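Puvia Two-Arm Bench System: Demonstration Visits and Open Day

214 shares | 9 comments

The Puvia bench system is a two-arm workstation for light handling work. It is built and supported at the Lightfoot building in Brirkdale, where visitors may see it operating before they place an order. This page sets out what the system includes, what is shown during a visit, and how to arrange one.

About the system

Each Puvia bench is supplied with two arms of the same construction, fixed at the front of the work surface and reaching inward over a common area. Each arm carries a two-sided gripper and a small device mounted above the wrist. The arms may be run together on one task or separately on two. Cabling follows the outside of the arm so that it can be inspected and replaced without taking the links apart.

The system is intended for organizations that handle mixed items in small quantities: grocers preparing orders, food banks, community kitchens, repair counters and teaching workshops. It is not a high-speed packing line and is not sold as one. Customers who need to move large volumes of one identical product will be better served by other equipment, and our staff will say so during the visit.

The standard bench is rated for 2,000 hours of operation between scheduled services. The gripper fingers are treated as a wearing part and are stocked at Brirkdale.

What is shown at a demonstration

Visitors are given a short safety talk and are then taken to the demonstration bench. The program normally begins with single-item handling and moves on to the bagging of fruit, the task that most grocery and food bank visitors ask to see. A thin plastic bag is difficult for any machine. It folds on itself, it clings, and its opening changes shape whenever it is touched. Fruit adds a second difficulty, as no two pieces are the same size and all of them bruise.
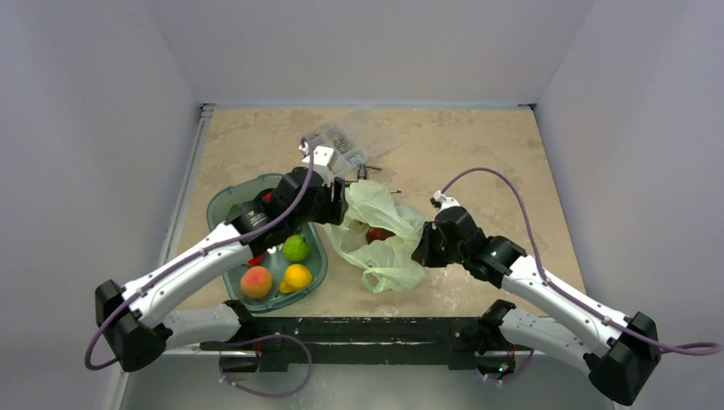

The bagging exercise is also where the value of the second arm is easiest to judge. One arm can hold or steady the bag while the other attends to its contents, and the roles can be exchanged partway through the task. Dirceu Fagundes, who leads the demonstration program, asks visitors to stay for several attempts in a row. A single attempt, good or bad, tells a buyer very little. If a piece of fruit is dropped, the operator leaves it where it falls until the attempt has ended and then resets the bench by hand.

Visitors are welcome to bring their own items. Produce, packaged dry goods, small hardware and folded textiles are all suitable. Glass, liquids in open containers and anything heavier than 800 grams should be discussed with us beforehand. Please note that an item the system has not handled before may go poorly on the first day. We regard that as useful information for both parties, and a written note of the results is sent to each organization after its visit.

The open day

In addition to private visits, the Lightfoot building holds an open day each January, on a Sunday. Doors open at 10 a.m. and the bench runs through the day with a pause at noon. No appointment is needed. Families are welcome, and children must be accompanied by an adult on the workshop floor.

At the most recent open day, Aslak Boström of the service group gave a talk on routine maintenance, with a spare arm opened on the table beside him. Questions from the floor dealt mainly with cleaning, replacement parts and the length of the training period. The talk will be repeated at the next open day, with more time set aside for questions.

Training and support

Operator training takes place at the customer's premises once the bench has been installed. It is intended for staff with no background in programming. Service requests are answered from Brirkdale during business hours, and customers who purchase the Truvska support plan may also call in the evening.

Site requirements

The bench requires a level floor, a grounded outlet and clear access from the front. It should be placed away from direct sunlight and out of the path of carts and pallet jacks. A site form is provided with every quotation and must be returned before a delivery date can be confirmed.

Arranging a visit

Private demonstrations are offered on weekday mornings to groups of up to 10 people. Please give the name of your organization, the number of visitors and a short description of the items you handle. Closed-toe shoes are required on the workshop floor. Parking is at the rear of the Lightfoot building, and the visitor entrance is step-free.

Photography is permitted during demonstrations, provided that other visitors are asked before they are photographed.

9 comments | 214 shares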